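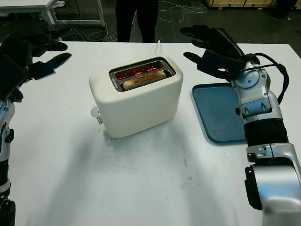 Vonholm workshop passes 1,000 toast runs

11 May 2018

The small team at the Vonholm workshop has now recorded more than 1,000 runs of a two-armed robot making toast, every one of them steered by a person from start to finish. The thousandth was logged late in the afternoon, and there was a round of applause and (perhaps inevitably) a good deal of buttered toast to go with it.

The project, known as Wandeo, is all about teaching by showing. An operator wears a pair of sensing gloves and moves their own arms and hands, and the robot copies them as closely as it can while everything is stored away for later training. In April the tally stood at 584, so the past few weeks have been busy ones, and the bread order has grown to match.

Menaka Karunaratne has steered 607 of the runs herself, and she told us with a laugh that she now thinks about toast far more than she ever expected to. "Pushing the lever is fine once you have the knack," she said. "Getting hold of the slice is the part that wants patience. You can't feel the crust through the gloves, so you learn to go by eye, and you learn to go slowly – much more slowly than you would at home before work."

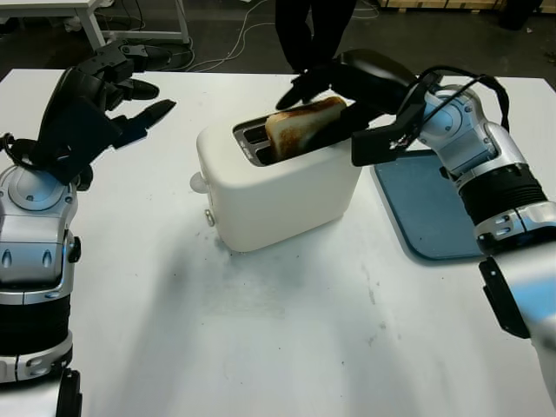 The right hand meets the toast at the Vonholm workshop, with the tray beside the toaster.

New operators get 3 practice sessions before any of their runs are kept, and Čestmír Procházka, who looks after the recordings, is fond of reminding them that a clumsy run is still worth finishing. He keeps the fumbles in a set of their own, and says he has learnt a great deal from watching them back over a cup of tea.

The next task on the list is laying a slice on a plate and spreading it, which everyone agrees will be a messier business altogether – Menaka has already asked for aprons. Anyone who would like to try the gloves is very welcome at the workshop's next open afternoon, and should leave their name with Čestmír beforehand so that he can set aside a slot.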